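From: Mathias Widmer
To: Bundia players list
Date: Saturday, January 20, 2018
Subject: Re: [bundia] The tower in the Tellach hills

Urs Bachmann wrote:
> Can a lightning mage still take the Oath of Ash in the new
> rules? My character is level 14 and I'd like to know before
> the February session. Also, who is Skudaveo supposed to be
> now? The old booklet says he's dead.

Yes, you can. The oath costs 70 spirit and you lose one school of your choice. Lightning stays open to you as long as you swear at the tower and don't do it on the road. The price in the old booklet was 799 silver on top of that. I have dropped the silver.

Skudaveo died in the year 2628 by the Tellach count, and he is still dead. What the party met on the stairs is his apprentice, who took the name and the staff. The villagers can't tell the two apart – most of them never saw the first one up close.
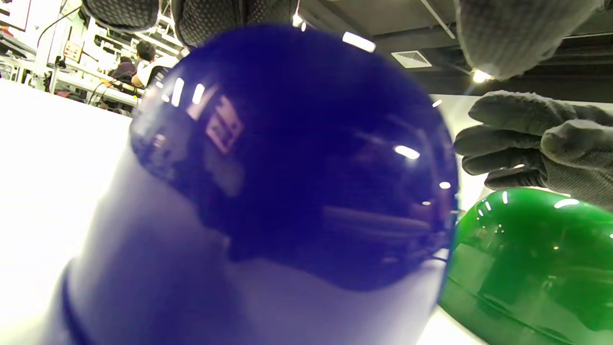
Changes to storm spells

1. Chain Bolt no longer jumps back to the caster.
2. Thunder Ward lasts until sunrise and can't be renewed the same night.
3. Calling a storm indoors fails. No roll.

Urs, please send me your sheet with the lost school crossed out. If you pick Water, tell me what happens to your familiar, as it was bound with a Water spell.

Mathias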